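Open House at the Returns Hall, Skallville

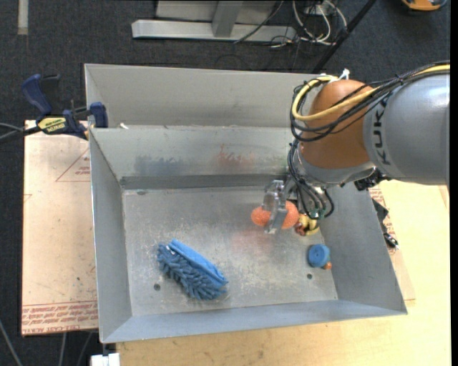 The KUKA arm over the gray bin, with a blue duster waiting its turn.

The Gallmont warehouse in Skallville opens its doors to the public every October, and I had managed to miss it six years running. This time I went, partly for the robots and partly for the free soup. The soup was lentil. I have no complaints about the soup.

Gallmont handles returned goods for mail-order shops. If you have ever sent back a cushion, it may have gone through the long building behind the bus depot, where a person opened the bag, worked out what the thing was and put it somewhere. They still do a lot of that by hand. The automation is creeping in from the far end, starting with mixed small items, which everyone who works there seems glad to see the back of.

Picking is tried out in a side room with dark carpet, so that's where the crowd was. I had expected something sleek behind glass. What Gallmont has is a big scuffed metal bin on a wooden tabletop, a bar clamp gripping its rim, and an arm wearing more cable than my first stereo. The floor of the bin is scratched all over and the back wall has picked up smears of color. I found this reassuring. My own workbench looks the same and I get things done on it, now and then.

The arm's problem is variety. Cartons are easy, we were told, and the conveyor people solved cartons long ago. A duster with thick floppy strands is another matter, and so is anything small and round that can hide near a wall. A packer standing next to me watched for a while and said she could do the whole lot with one hand while eating a sandwich. Then she added that she had done it with one hand for years, and it was the hand she now wears a brace on.

That was the most useful thing I heard all day. On the main floor I asked what had changed since the first cell went in, and got less about jobs lost than I expected and more about who does what. A good day on the returns line used to be 478 items per person. The sheet by the time clock now gives a figure for each pair, one person and one machine, and it says 1,021. Whether the person's half of that is easier depends on whom you ask. There is less bending. There is also more standing around listening for a beep, and the beep, I can report, carries.

The new job title is "cell minder." It comes with a short course, a slightly better hourly rate and a tablet that asks you to confirm things. One minder looks after 2 cells and spends the shift dealing with whatever the machines decline to pick up. As he put it, he used to handle everything and now he handles only the annoying stuff. He misses the easy boxes. He does not miss the night shift, which was dropped last year.

The scheduling software is called Orkine and everybody dislikes it equally, managers included.

Practical notes: parking is at the Gunawardena Street gate, and the sign is behind a hedge. Closed shoes required, and they do check. The tour takes longer than the leaflet says if your group contains a retired engineer. Ours had several. Go before noon, when the soup still has lentils in it.

Skallville Out and About | Text copyright the author | Contact | Back to top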